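Comparing two sets of fingertips on the Gbeho gripper

I've had the Gbeho gripper on the Plurkside arm since February, and most of my evenings with it have gone into fingertips. The stock ones are fine for boxes and bottles. They are bad at cloth, and cloth is what I want to work on. So I put two kinds of tips through the same tasks and wrote down what happened.

The controller is a Dandeo. Abena Fiadzo lent me hers after mine started dropping its connection, and I have kept her settings. Grip force was fixed at 4 newtons for everything below. I tried higher values first and they made the stock tips worse.

Flat pads

Plain finger pads give you a wide contact area and they line up without much fuss. I close them until there's a small gap, call that zero, and save it. After that the calibration holds for days. The wrist camera looks straight down past the jaws, so checking the gap is a matter of opening the live view.

My complaint is with thin things. When the pads come down on a folded edge they tend to push it along before they get hold of it. Tahsin Roy suggested coming in at a slant, and that did help, but then the wrist runs out of travel on the far side of the table.

Cables are the other problem. I still haven't found a routing I like, and I check the floor before every run.
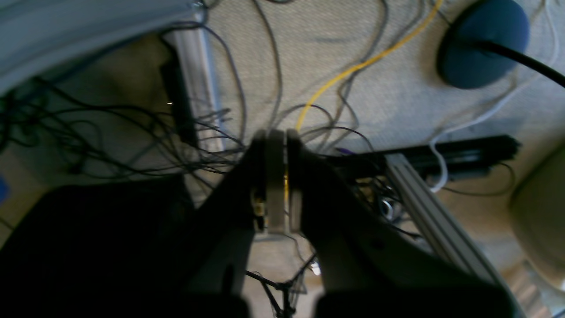 Round rubber pads

The round ones are black rubber discs from Zollstead, sold as spares for something else. They took an evening to fit. I had to drill one hole over, and one screw is still a bit proud of the surface.

With cloth they are clearly better. The contact is small, so the fabric bunches up into the gap and stays pinched, and I can lift a big piece by one spot and let the rest hang. Out of 49 lifts with the discs I lost four. The flat pads lost more than that before I stopped for dinner.

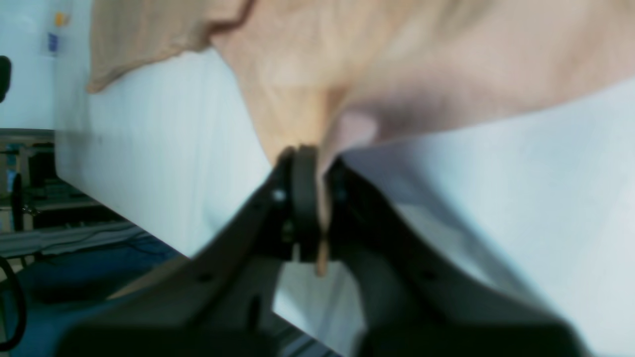 Last changed: March 2025

What I don't like about the discs is that they block part of the camera view right where the fabric meets the fingers. You see the cloth going in and a bit of corner coming out, and you have to guess the rest. Moving the camera sideways would fix it, but then I'd have to redo the mount.

For now the discs stay on. I have over 400 lifts logged across both sets and I'd like to clean up that file before I post it. The slip detection on the Dandeo also needs another look, as it flagged a few good grips as bad ones.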